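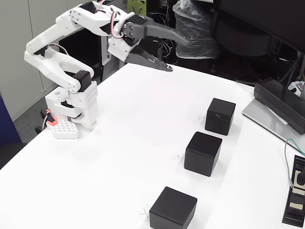 Skendden Pumped Storage Station

The Skendden Pumped Storage Station is a hydroelectric plant in the Grarivitz hills, built to store electricity by the old method of carrying water up a hill and letting it down again. It has a rated output of 80 megawatts and is run by Kovska, the regional grid operator, which also owns the hill.

Design

The station uses two reservoirs joined by a steel-lined tunnel. The upper one, Lake Chambi, is a lake mainly for legal purposes. Its level can change by 30 feet in a day, and boating is prohibited, although the boat ramp required by the original permit was built and remains in excellent condition. The lower reservoir is a widened stretch of the Chambi River.

Water is pumped uphill at night, when power is cheap, and released through the same machines in the early evening, when it is not. As with all plants of this type, Skendden uses more electricity than it produces. Kovska's annual reports describe this as "net consumption" and move on quickly.

History

The station was proposed as a companion to a coal plant at Grarivitz that could not easily be turned down overnight. The coal plant closed before the tunnel was finished. Work continued on the grounds that something would eventually need storing, and for several years the station operated mostly during inspections.

Its fortunes improved with the spread of wind farms on the coast. Spring gales now regularly leave the grid with more power than it can use, and the pumps often run through the afternoon as well. A plan to raise the upper dam was approved after 101 public comments, a large share of which concerned parking.

Wildlife

The fish ladder on the lower dam cost around 100 times its first estimate. Trout use it in April. Herons have learned the pumping schedule and gather on the lower bank shortly before the water drops.

Access

The powerhouse is closed to the public. A viewing platform on the east side of Lake Chambi is open during daylight hours and offers a good view of the boat ramp.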